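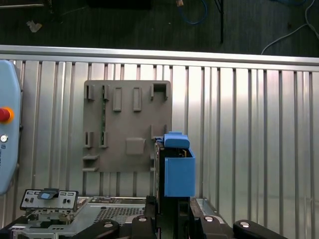

Elias Chidiac holds that a mounting plate should be judged by how easily a second person can take a part off it, and that the ease with which the first person put it on counts for very little. Readers may disagree with him by the end of this chapter. His remark is nevertheless a useful place to begin, as most textbooks on workshop fitting treat the plate as a finished thing once the last clip has closed.

Chapter 4
Plates, Clips and Rails

A molded plastic plate, hung on a metal wall, does several jobs at once. Its clips and tabs set the position of whatever is attached. Its raised pads and ledges can keep a part off the surface behind it. A gap in the plate may leave a strip of circuit board in view, and the fitter must then decide whether that strip needs a cover. Box-shaped components with a latch or handle at the top are commonly placed beside the plate, where a hand can reach them from above.

The wall matters as much as the plate. Ribbed metal is stiff along its ribs and weaker across them — a point taken up in Section 4.2, where the Ilter and Sekach methods of hanging are compared. The top rail is treated separately. Students often lay cables over it for convenience, and the Huaranga workshop notes, reprinted on page 211, set out when this is acceptable and when a cable should be coiled and put away.

Terms used in this chapter

Clip: a molded part that grips by bending.
Tab: an upright part that locates without gripping.
Ledge: a level edge on which a part may rest.
Bracket: a part that holds another by enclosing it.

Before starting Section 4.1, students should complete Exercise 37 in the Skadon workbook and bring their drawings to class.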